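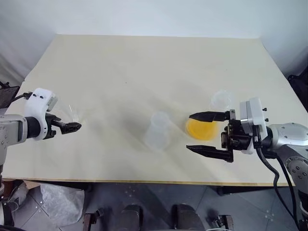
Watier questions Hiebert's claims for Stiltance water filter

Hiebert says its Stiltance filter removes 100 percent of the bad taste from tap water. Watier, publisher of the Grastasance consumer bulletin, would like to see the proof. Hiebert's July brochure cites 506 households – but only 83 sent back the survey, and it asked them just one question about taste.
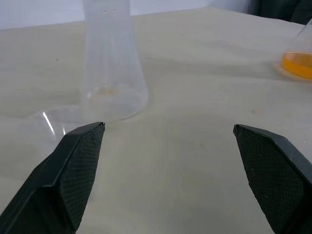 A clear flask above a pale table surface.

Watier has asked Hiebert for the full results and will print any reply.

9 shares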